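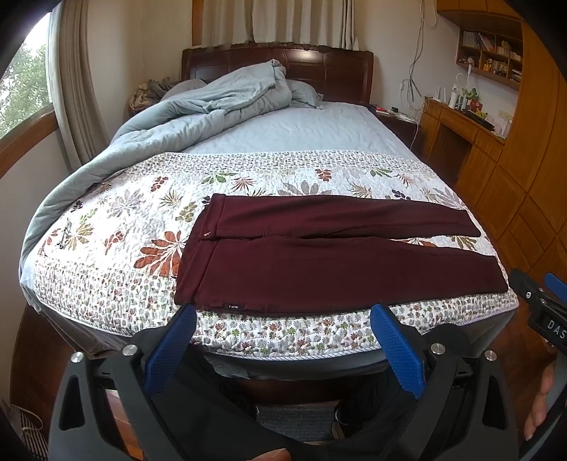 Lanying Dong wrote back to our August update to ask whether people who come to the mending evenings go home and mend anything on their own, or whether they simply bring us the next pair of pants. It was a fair question and we have been chewing on it ever since, so I hope you won't mind if most of this report goes toward answering it. The short version is that some do and some don't, and we have changed the program a good deal to help the first group grow.

## Where the grant has gone

You gave us money for two things, the Monday repair table at Dendora Hall and the take-home kits. The repair table has now run 100 sessions since we first opened the doors, and the hundredth fell on a night of such heavy rain that I fully expected to sit there by myself with the kettle. We had a full room! Hems are still the most common job by a long way, followed by zippers, then the worn patch on the inner thigh that people are a little shy about bringing in. We keep the log by garment, and it stands at 286 pieces mended for this grant period. That leaves out anything that went home half finished, because I didn't feel right claiming those.

The kits took longer than planned. We had wanted to buy everything from Takumex, but their thread came in a very limited range of colors, and a black thread on navy wool shows more than you would think. In the end the needles and chalk came from them and the thread from Clokow, which cost a bit more per kit and pushed the packing back into the fall. All 100 kits are packed now. Most have gone out, and the rest are on the shelf behind the ironing board waiting for the new-year beginners.

## What we changed after Lanying's note

Until the summer, our helpers did much of the sewing while the owner of the garment watched and chatted. Lovely company, but not much of a lesson. Now the owner holds the needle for at least the first stretch, and the helper sits alongside. It is slower. A simple trouser hem can eat up most of an evening, and a few regulars grumbled about that (one went off to the dry cleaner's for a while, though she has since come back).

We also started a beginners' course of 4 lessons: threading and knots, buttons, hems, and patches. The button lesson is everybody's favorite. The patch lesson needs rewriting, as I crammed both darning and iron-on patches into it and people left a bit dizzy.

## Things still to sort out

The older of our two machines, the Ding, skips stitches on anything thicker than shirt cotton. We have had it serviced and it was better for a few weeks. I would like to talk with you about moving what is left in the travel line over to repairs, if your rules allow it – hardly anyone has claimed bus fare.

Attendance sheets and receipts are in the folder with this report. The kit receipts are in two batches because of the change in supplier, so please look at both before adding up. Lanying is very welcome to come by any Monday once we open again after the holidays, and she should bring something that needs a hem.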